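Let the Students Do the Boring Part

In our club there is a discussion which comes back every spring, and I want to write down my side of it, because in meetings I am too slow to say it well. The question is this: should the students of a robotics club spend their hours on collecting demonstrations? I mean the work where one person guides two arms through a small task, again and again, and the recordings are used later to train a program. Many parents think it is a waste of talent. Some of my colleagues think so too. I think it is the best part of our year.

First I should say how we work. The club has 3 teams, and each team must prepare one tidying task for the Clarnar meet. Small household things are put on the floor of the booth, and the two arms must sort them and put them away. The rules give freedom in how to teach the arms. One can write every movement by hand, or one can record demonstrations and train on them. Our students chose the second way, and by the end of March they had 592 recordings. From these, they threw away 251.

This number made people unhappy. A father asked me why we let children make so much garbage. I understood him, but I do not agree. The throwing away was where they learned. To throw away a recording, a student has to watch it, and has to say what is wrong with it. Maybe the left arm waited too long. Maybe the operator corrected the grip four times and it would teach a bad habit. Before this work, our students used the word "data" as if it was water from a tap. Now they know that somebody made it, with tired hands, and that the somebody had good days and bad days.

Ada Longo, who leads the second team, kept a notebook with one line for each recording she rejected. I asked to read it and she was a little ashamed, as the first pages say only "bad" and "bad again." Later the lines become long. On one page she writes that two operators have different ideas of what "put away" means, and that the program will learn both ideas and do neither. I have studied engineering for many years and I did not write a sentence so good at her age.

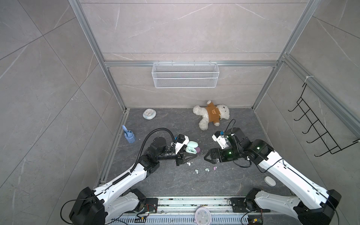 The second complaint is about the objects. Why toys and clocks, people ask, why not proper blocks with proper edges? We own a set of blocks, in a box with the name Brurix on it, and for the first weeks we used them. Every block has the same shape, and the students became very good at picking up this shape. Then Ro-un Ji brought a bag of things from home and nothing worked anymore. A soft thing changes when you squeeze it. A round thing goes away when you touch it from the wrong side. A clock is flat and the fingers do not find a place to go under it. The students were angry for one afternoon, and after that they did not want the blocks back. I also did not want them back. If we teach young people only with objects which are made to be easy, they will believe that the easy object is the normal one.

I must be fair to the other side. Mr. Pangilinan, who taught the club before me, says that the students of his time understood every line of their program, and today they cannot say why the arm moved to the left. He is right about this. When a hand-written program fails, you can put your finger on the line. When a trained one fails, you can only look at what you fed it. I feel this loss, and so we keep one exercise from his time: each student must write, alone, a program that moves one arm to a point and stops there safely. It takes 2 meetings and they complain. We will not remove it.

But I do not accept the next step in his argument, that the recording work is therefore only hand labor, good for someone with less ability. I do not like this idea, and it is not only about robots. There are many people whose job today is to prepare examples for machines, and they are seldom mentioned when the machine is praised. A student who has sat at the controls for a whole afternoon will not forget them so quickly. She knows that the work asks for attention, and that attention gets used up - after one hour the recordings are worse, and you can see it in the notebook.

For the next year I would change one thing. At the moment the meet judges only the final run, so the team with luck on that day goes home happy, and the recordings stay on a disk where no judge will open them. I would like the teams to show also what they rejected, with the reasons, and to get points for it. I wrote this to the organizers in April 2023 and they answered politely that it would take too long to judge. Maybe. But they give a whole morning to the decoration of the team tables, and I think we could take the time from there.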